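Lids, lids, lids

I've been putting lids on things for money. My sister still thinks I'm having her on, so let me explain it properly, and then I can send her the link and get on with my life.

Nernine is the outfit, and what they want is people doing ordinary kitchen jobs with a camera on their head, over and over, so that a robot arm can eventually learn to do the same jobs from watching us. I signed up in February after Naomi Masanja mentioned it at choir (she does the folding tasks, lucky thing, she gets to sit down). You get a list of tasks, you record your goes, you upload them, and somebody at the other end decides whether they're any good.

My first batch came back with nearly everything rejected! I was so cross. I'd been quick and tidy and rather pleased with myself, and Nhàn Tăng, who checks our uploads, wrote back very kindly to say I kept looking up at the end. Apparently I finish a job and immediately gaze off at the wall like I'm waiting for a bus. The camera goes where my head goes, so the bit they needed most, the hands finishing off, was missing.

So now I keep my chin down and my eyes on the box until I've counted to three. It feels ridiculous for the first five minutes and then you forget.
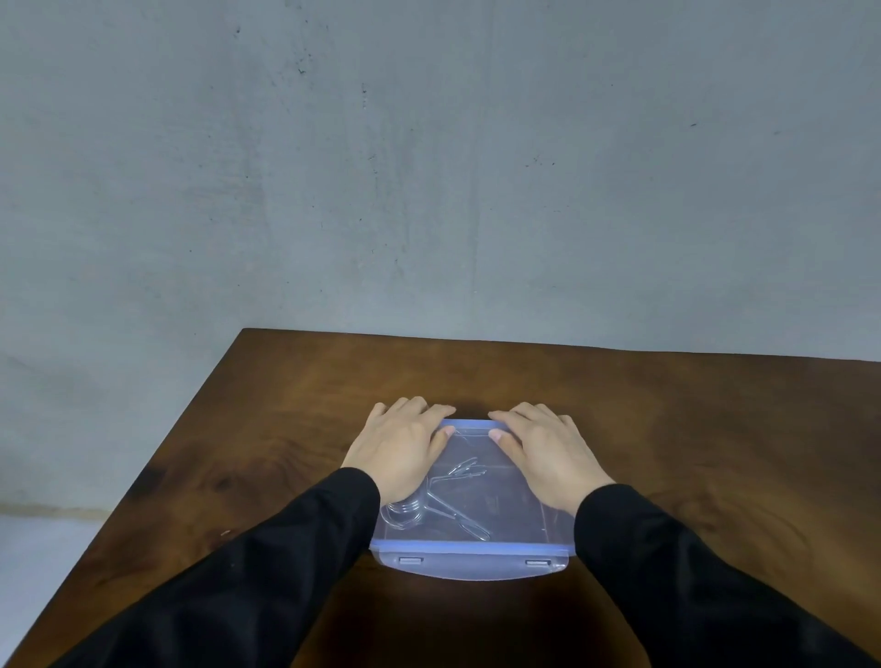
The other thing I had to unlearn was doing it the same way every time. You'd think they'd want that, wouldn't you? I'd got a lovely rhythm going, and Nhàn asked me to please break it. Turn the box a bit. Start with the other hand. Put something awkward in it. If every go is identical, the robot learns one exact box in one exact spot and falls to bits when you nudge it. She also told me to keep my fumbles, provided I sort them out before I stop recording. A lid that goes on crooked and gets fixed is worth having, she says, and I have no shortage of those.

Clip lids are my least favourite, by the way. Two hands, even pressure, and there's always one side that wants to pop up while you're fussing with the other. I've a new respect for anyone trying to teach that to a machine. Screw tops next week, and I'm told there's a honey jar.

My favourite colour for sleeves is now whatever they tell me to wear, and my wrists have had more screen time than I ever will. Carolina, if you're reading, yes, it really is a job, and yes, you can have your glass dish back. I only need it for two more goes.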